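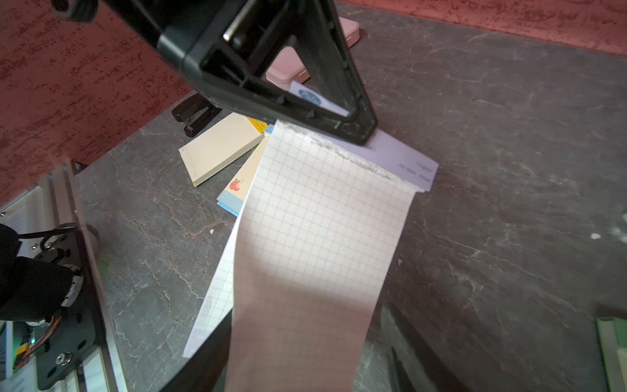 阅读约需 4 分钟

工单主题：Ero 方格便笺撕页后上缘起毛、残留纤维条
产品：Undix Ero 方格本，顶部胶装，每本 50 张
提交方：Serrano 门店文具台
供应方：Sirnine
类别：纸品 / 装订 / 撕页不良
优先级：中
状态：已给出临时处理办法，待换批确认

问题描述

台面试写用的方格纸，从本子上撕下后上缘不齐。白底，浅色细方格，印刷均匀，格线无断线。问题集中在上缘：纸边呈撕裂状，起皱，沿边带一条毛糙的纤维。单张下垂时中下部弯曲平缓，未见明显折痕。同在台面上的另一张方格纸，左侧直边完整。据此先把范围缩小到上缘，裁切暂列次要。

淡紫色卡片和浅粉色盒子也在同一台面上。卡片上的灰色小字看不清，不能当作批次信息使用。批次请以本子封底内侧的印字为准。

影响

1. 撕下的纸无法直接装入活页夹，上缘毛边会顶住夹口。
2. 纤维条脱落后留在本子胶背上，下一张更难撕。
3. 试写区需要额外修边，修边后纸高变短，和未修边的纸叠放时对不齐。

环境

门店柜台，室内，强光直射台面。本子平放，未加垫板。存放位置在柜台下层抽屉，与胶带、订书针同放。使用人员不固定，撕页手法未统一。

初步判断

可能原因按先后排查：
a. 撕页方向与胶背受力方向不一致；
b. 胶背渗胶过深，胶层吃进纸边；
c. 纸张丝缕方向与撕口垂直，受力后纤维被带出；
d. 本子受潮，纸边强度下降。

处理记录

星期三 9:40
收到工单。要求门店保留撕坏的纸，不要修边，不要压平。纤维条如已脱落，与原纸一并装袋。

10:15
门店反馈：撕页时一手按住本子下半部，另一手捏住纸的下角往上掀。此手法使受力集中在一侧，撕到末端时纸边容易被拉长。请门店改为按住胶背，捏住纸的下缘中段，向上翻起至贴近胶背后再平拉。

10:50
按新手法连续撕 3 张。前 2 张上缘平整，无可见纤维；第三张右端仍有短毛边。手法有影响，单独解释不了全部现象，原因 a 保留，继续查 b。

11:30
检查胶背。把本子立起，从侧面看胶层边线。正常情况下胶层只覆盖纸背，侧面应为一条均匀的细线。该本胶层边线一端偏宽，偏宽的一端对应毛边出现的一端。用塑料刮片沿偏宽处轻刮，胶层韧，不碎。记为渗胶偏深，原因 b 成立的可能性上升。

13:20
检查丝缕方向。取一张废纸，横向、纵向各撕一条。纵向撕口直，横向撕口偏斜并带纤维。该本装订边与横向一致，撕页时本来就处在不利方向。Undix 产品页没有标注丝缕方向，已向 Sirnine 询问此规格是否固定。

14:05
检查受潮。把同抽屉内一本未拆封的本子拆开，撕首张。上缘有轻微毛糙，程度低于试写用本。两本放在同一抽屉，首张结果不同，受潮不作为主因，原因 d 暂时关闭。

15:30
Sirnine 回复：丝缕方向按整版排料决定，不同批次可能不同；胶背用量有标准，未提供数值。请门店提供封底内侧批次印字。门店已抄送。

16:10
补充测试：撕页前用直尺压在胶背下沿，尺边与方格的第一条横线对齐，再向上撕。上缘断口落在尺边上，毛边留在胶背一侧。缺点是每张纸上方少掉一窄条，格子不受影响。作为临时办法可以接受。

临时处理办法

1. 本子平放，胶背朝向远离自己的一侧。
2. 直尺压住胶背下沿，对齐第一条横线。手指不要越过尺边。
3. 捏住纸的下缘中段，向上翻过尺边，从左到右匀速撕开。中途不要停。
4. 撕完后检查胶背。有残留纸条时用刮片清掉，再撕下一张。
5. 已经起毛的纸，用裁纸刀修边。剪刀修不直，不建议使用。
6. 起皱的上缘可夹在两张干净的纸之间，用重物压过夜。压平后仍有毛边，需再修。

不建议的做法

不要用吹风机加热胶背。胶层变软后会继续往纸里渗，冷却后整叠首尾粘连。
不要在胶背上补胶。
不要一次撕多张。叠撕时外侧的纸受力最大，毛边更长，里侧的纸会被带皱。

门店追问与答复

追问：已经撕坏的纸能否退换？
答复：单张不退换。整本首张即出现毛边的，按本登记，附批次印字。已使用过半的本子需说明撕页手法，由 Sirnine 判定。

追问：换成侧边胶装的款式是否可以避免？
答复：不能确定。侧边胶装改变的是装订边，丝缕方向若随之调整才有改善。Ero 目前没有侧边胶装规格，不在本工单范围内。

追问：格线颜色在强光下偏淡，是否属于同一问题？
答复：不属于。浅色格线在直射光下对比度本来就低，移开光源后再看。如仍偏淡，另开工单，类别选“印刷”。

待办

Sirnine：确认批次胶背用量，确认丝缕方向是否可在订货时指定。
门店：新批次到货后，抽一本，按临时办法和普通手法分别撕首张，上缘一并装袋寄回。寄送时纸张平放，外加硬纸板，不要卷。
支持：收到样品后更新原因 b、c 的结论，并决定是否修改撕页说明。

工单保持打开。新批次样品未到之前，Serrano 门店试写区继续使用直尺撕页。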